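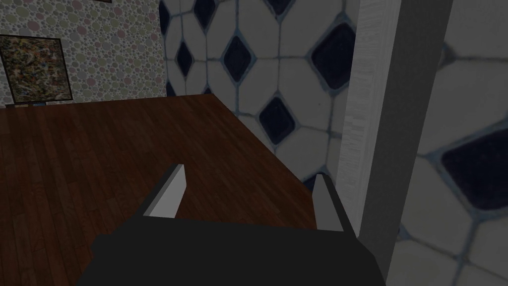 Wrist camera view in simulation, fingers open.

Plestley Equipment Forum
Board: Automation and Robotics, Purchasing
Topic: Two-armed unit for the November bid, buy or lease?

kwokwai_kan
Posted September 10, 2018

Colleagues,

The department has been asked to submit its equipment bid for November and I should be grateful for comments before the figures are fixed. We have been working in simulation since the spring, on kitchen and household handling tasks, and the teaching staff now wish to move part of that work to a physical machine.

The options under discussion are as follows.

Option A: purchase of one two-armed mobile unit from Clullo, with the Asex parallel grippers fitted to both arms.
Option B: lease of the same unit, with the grippers bought outright.
Option C: no hardware in this round. Renewal of the Baptiste simulation licence at nine seats, and a fresh bid next year.

Clullo asks for 30 per cent on order and quotes 61 working days to delivery. My own preference is Option A. The lease looks cheaper in the first year only, and the department would own nothing at the end of it.

Kwok-wai Kan

d_boutros
Reply to kwokwai_kan

Thank you for setting this out. I must record that I do not agree with Option A.

The unit is wide across the body, and the published reach is measured with nothing in the way. Our planned room has cupboards on both sides and a door that opens inwards. Before any deposit is paid, I would ask for the turning space to be checked against the room drawing, with both arms extended and the door open. If the door has to be rehung, that cost belongs in the bid.

I would also query the grippers. We have assumed the Asex set because it is the one modelled in our software. That is a weak ground for a purchase.

Dima Boutros
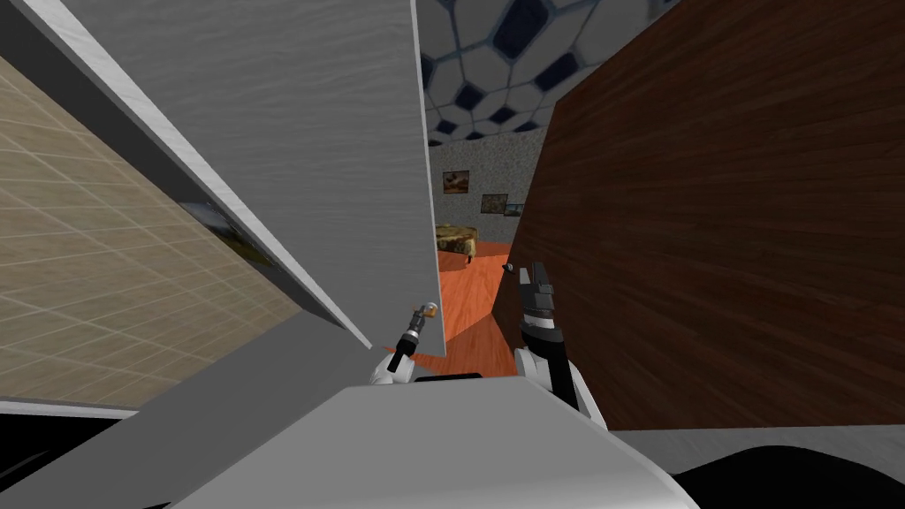

Does the Clullo quotation include delivery and installation?

Delivery is included, but installation is charged separately and should be entered on its own line of the bid.

kwokwai_kan
Reply to d_boutros

The point about the door is accepted, and I shall ask Estates for the drawing. On the grippers I am less persuaded. If we buy a different hand, the tasks already written will need to be revised, and staff time is a cost even when it does not appear on the form.

yt_cheng
Reply to kwokwai_kan

May I add a note on the simulation side, as I look after the Baptiste licence.

I would be cautious about using simulated results to justify the hardware figure. The current tasks have the gripper taking narrow-stemmed objects over a flat surface. They are useful for comparing methods. They tell us very little about finger wear, cable faults or the loads a real wrist will bear, and those are the items that tend to exceed the budget.

I would therefore support Option B, provided the lease contains a clear break clause. I have set out below the running costs that I believe are missing from the draft.

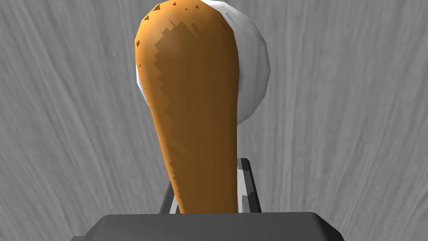 Running costs not yet in the draft

Spare fingers and finger pads for both grippers
Replacement batteries, if the unit is purchased
Annual safety inspection
Staff training, including cover for the teaching hours lost
Baptiste seats, which will still be needed whichever option is chosen

The last item deserves attention. The draft treats hardware and software as alternatives. In practice each new task will be tried in simulation before it is run on the machine, and I would not wish to see the nine seats reduced to pay for the deposit.

Yao-tsung Cheng

kaiwen_tai
Reply to yt_cheng

I agree with most of this, though I would defend the purchase. A leased unit may not be modified under Clullo's standard terms, and our students will certainly wish to change the fingertips. I have asked for the terms in writing and will post the relevant clause when it arrives.

On the budget itself, I suggest that the bid be divided into two stages. The first would cover the unit, the grippers and installation.

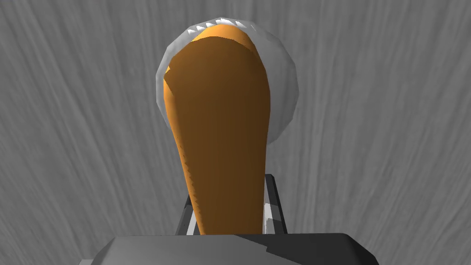 The second would cover spares, training and inspection, and would be released once the machine has been accepted on site. Finance has allowed this arrangement before, for the milling machine, and it would spare us from holding funds that cannot be spent within the year.

Kai-wen Tai

d_boutros
Reply to kaiwen_tai

Two stages would be acceptable to me. I maintain my objection to naming the Asex set in the first of them. The wording could read "two parallel grippers, to be specified", with a price ceiling attached.

kamwah_tai
Reply to d_boutros

Speaking for Purchasing, I am afraid that wording would be returned. An item to be specified cannot be approved above the quotation limit. Please either name the model or obtain a second quotation for a comparable one. A second quotation would also help you in discussing the deposit with Clullo.

Kam-wah Tai

kwokwai_kan
Reply to kamwah_tai

Noted. I shall seek a second gripper quotation this week and revise the draft in two stages, with Dr Cheng's list added to the second. The choice between purchase and lease remains open until the clause on modification has been received. Further comments may be posted to this topic in the meantime.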